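Clearing a grip-slip fault on a two-arm cleaning robot

Applies to Trundell units running the sweep routine with the Natesham gripper controller. Last revised 2025-11-11.

Fault 503 is raised when the measured jaw gap changes while the gripper is meant to be holding still. During sweeping this nearly always involves a long handle. The handle turns in the jaws, the controller closes further to compensate, and the arm stops with the tool still held.

Stop and make safe

1. Press the stop button. Do not pull the tool free by hand — the jaws stay under load after a 503.
2. Wait 60 seconds for the joint brakes to set.
3. Support the handle, then select Release, Right Arm Only. Releasing both arms drops whatever the left one is carrying.

Find the cause

Check the jaw pads first. Replace them if the ribs are worn smooth. Wipe the handle with a dry cloth. Next, open the log and look at grip force over the last 3 strokes. A steady climb points to pads or handle. A sudden spike means the tool tip caught on something, usually the lip of the dustpan.

Esko Partanen traced a run of spikes in January to a floor height set 2 mm too low. If you see the same pattern, redo the floor calibration before changing any force limits.

Return to service

Clear the fault, close the jaws on the handle and run one slow stroke into the dustpan at reduced speed. Keep one hand near the stop button throughout.
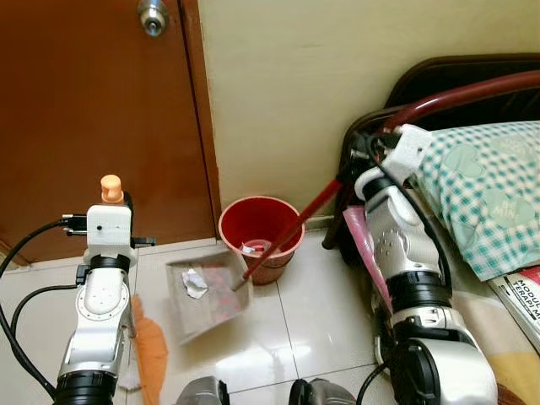 If 503 comes back on the slow stroke, leave the force limit alone and send the log to Živko Nikolaidis with the pad serial number.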